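Unit 6: Working rules for two-arm handling of cloth

Module handout, Stasmont bench course. Read before the practical in May.

6.1 What the rules cover

These notes apply to both two-arm benches in the Flustden room. They deal with cloth and other soft goods: towels, T-shirts, pillowcases, anything that changes shape when it is picked up. Rigid parts were covered in Unit 5 and the rules there still stand. Where the two units disagree, follow this one for cloth.

The room rules are not a safety standard. For the law and the published standards on industrial and collaborative robots, see the reading list for Unit 2. A risk assessment for each bench is kept in the Jultby folder by the door, and you must have signed it before you switch anything on.

6.2 Before power

Check that the stop button is within reach of the person who will be standing nearest. With two arms there are two power supplies but one stop circuit. Press the button once with the arms powered and idle, and confirm that both drop out. Write the result in the bench log. Bench A has 772 entries at the time of writing and they are all in the same format, so please keep to it.

Look along each cable from the wrist to the base. Turn the last joint by hand through its full travel and watch for any place where the cable pulls tight. Remove lanyards, scarves and loose bracelets. Long hair is tied back.

6.3 Speed and reach

During teaching, the tool speed limit is 140 mm per second for both arms. The limit is set separately for each arm in the Ifans controller, and changing one does not change the other. Check both screens.

The two work areas overlap in the middle of the table. Only one arm may move into the overlap at a time unless the exercise sheet says that it is a shared task. In a shared task, the arm that holds the cloth is called the holding arm and the other is the working arm. The holding arm stays still while the working arm closes in, and the roles are swapped only after both have stopped.

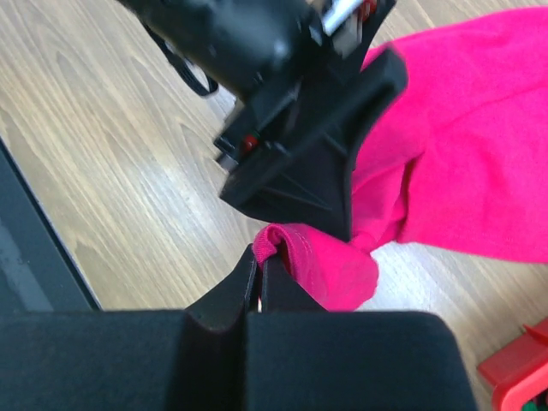 Rules for gripping come next, and they cause the most lost marks in the practical. Take hold of cloth at an edge or a hem where you can, and keep the fingers square to it. A hem has more thickness than a single layer, so the grip force can be kept low. The pink garment is held in this way, with the curled hem between the two fingertips and the stitched seam showing along the curl, while the finger plate of the other gripper bears on the fabric a little further in. Treat any contact of this kind as a shared task, even if only one arm is gripping. Once both tools touch the same piece of cloth, a movement of either one loads the other, and the force readings on the holding arm can no longer be read as grip force alone. Note the cable loop at the wrist as well. A loop of that sort must be allowed for when you plan the approach, so include it in the outline of the tool.

6.4 Pulling cloth tight

Cloth is stretched by moving one arm only. Set the force limit on the moving arm first, then move away in steps. Stop when the cloth lifts or when the limit is reached, whichever is sooner. Do not raise the limit to get rid of a crease. Go back, release, smooth the cloth and start again.

If the cloth slips from one gripper, both arms are stopped before anyone reaches in. A garment lying slack on the table can still be caught on a finger or a bracket on the underside, where it is hard to see.

6.5 Other objects on the table

Any object that is not part of the task is moved outside the reach of both arms before the programme is run. If an object has to stay, it is entered in the layout sketch with its height. Students often measure to the middle of an object when the sketch asks for the nearest edge. Measure to the edge.

6.6 Recording a run

For each run, write down the bench, the programme number, the speed limits of both arms, the cloth used and how the run ended. "Failed" is not enough. Say whether the grip slipped, the cloth folded under, the limit tripped or somebody pressed stop.

A stopped run is a normal result and carries no penalty. Last year's group logged 83 runs on Bench B.

6.7 For the practical

Bring a signed copy of the risk assessment and your layout sketch. You will work in groups of 2, with one person at the pendant and the other at the stop button. Swap after each exercise. The person at the stop button does not hold anything else, including this handout.

Question sheets for Unit 6 are handed in at the end of the practical.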